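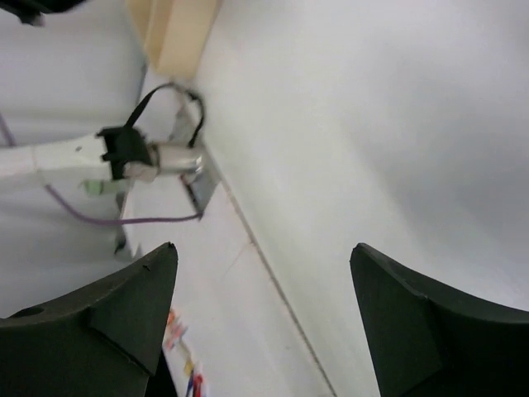

Diary / Allotment & other disasters

2nd May

Up too early. Rain on the skylight, then not rain, then rain again. Lay there working out bean poles in my head. Gave up at some ungodly hour and made tea, drank half, lost the other half somewhere in the house. Still haven't found the mug.

Plot by seven. Slugs have had the lettuces. All of the first row and most of the second, just little green stumps like someone went along with nail scissors. I knew I should have brought them home on the cold nights. Didnt. Resowed straight into the same spot because I am stubborn, put the broken eggshells round, which my mother swore by and which has never once worked for me.

Potatoes up though! The earlies from Pirkus are through, dark crinkly leaves, really good. Earthed them up with the short hoe until my back said stop. The other lot, the ones I got cheap at the end of the row sale, nothing. Scratched down with a finger to look and found one, firm, one tiny white nub on it. Covered it over again and said sorry.

Water butt is leaking at the tap again. Tape on it. More tape. Need a proper washer, write it down. Writing it down. Washer.
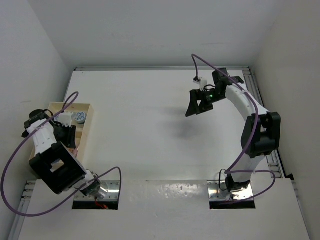
Then the hose business. The plots at the bottom end want a new pipe run from the road and the quote has come back from Tarier at 328 a plot, which made everyone go quiet by the shed. I pay 100 a year for the whole plot! Somebody said we could do the digging ourselves and get it down. Somebody else said have you seen us dig. Meeting put off again. I'd pay half of that, not happily. My cans do fine and I'm near the top tank anyway, but I know that's selfish, it's a long walk from the bottom with two full cans and not everyone has my arms.

Home for lunch, cheese on toast, ate it standing. Seeds all over the kitchen table. Meant to sort them in January. Found three packets of the same beetroot, all opened, and a packet of 500 carrot seeds I have no memory of buying. Carrots in my clay come up like little fists. Might do them in the old tin bath with sand mixed in. Is the bath still behind the shed? Check.

Tomatoes on the windowsill are leggy. Very leggy. Turned them round and they'll just lean the other way by tomorrow. Potted on 5 of the best, deep, right up to the first leaves. Ran out of compost so the rest sit and sulk. The labels have washed off so it's anyones guess which are the yellow ones.

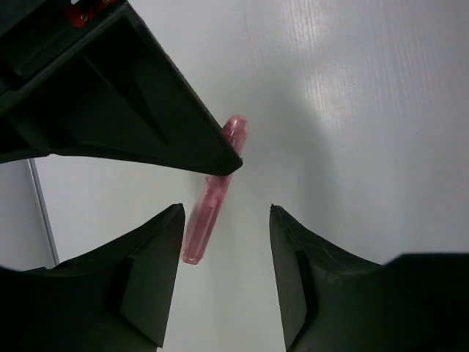

Back down after four with the squash seedlings in a shoebox on the bus. Woman next to me wanted to know were they cucumbers. I said squash. She said hers always rot. Told her to sit them up on a mound, then worried the whole way that I'd told her wrong, I only read it last week. Put them in the frame for now, lid propped with a brick. Too soon to plant out, I know that, I know. Last year I lost the lot to one cold night and sulked until September.

Weeded the onions. Bindweed is back along the path side, white roots snapping off whatever I do, so there'll be twice as much by next week. Filled a bucket. Found the good trowel!! Under the rhubarb, been there all winter by the look of it, handle gone soft. Still digs.

Pulled some rhubarb while I was there. Far too much. Left a bundle on Ga-eun's gate and got caught doing it, so stayed talking till the light went. Asked her straight out about the lettuces, should I bother again or just buy plants like a normal person. 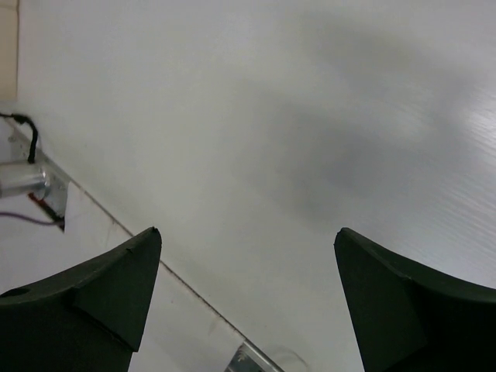 Ga-eun Ra says to stop sowing them in the ground at all. Start them in trays up on the bench, plant out when they're the size of your hand, and go out with a flashlight the first few nights and pick the slugs off. She said eggshells are just dinner plates for them. Also that my row is right up against the long grass and what did I expect.

Fair. Will cut the grass. Trays it is, second lot Monday-ish or whenever I get compost, no, not a day, just soon. Told her about the pipe quote too and she's for it, she'd pay tomorrow. Felt a bit mean after that.

Rhubarb on the stove now, too much ginger in it. Knees bad. Washer, compost, string, look for bath. Bed.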